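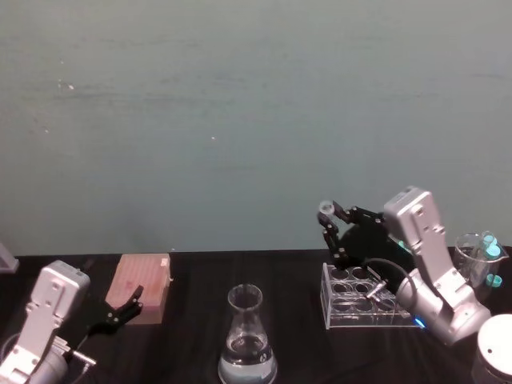 I've been stewing over the Rosstead business since December, and I still think we learned the wrong thing from it. One arm let go of a vial a hair too early, the vial clipped the rack and broke, and the program carried right on as if it had made a perfect delivery! It ran another 36 steps before Tamara Ursu walked past with her coffee and hit the stop.

The report blames the gripper. Fine, the grip force was set low (I've seen the log, it was). But grippers slip. People drop glass too, me more than most, and when I drop something I stop and say a bad word. The robot had no way to know its fingers were empty, and that bugs me way more than the slip does.

So now we've got a rule that says inspect the finger pads every 1,000 cycles. Great, do that. I'd trade it tomorrow for one dumb check after each release, even if it adds 7 seconds to a run. Tamara thinks I'm being dramatic about a bit of broken glass and some water. Maybe! But next month they want to put solvent in those vials, and the check still isn't in the code.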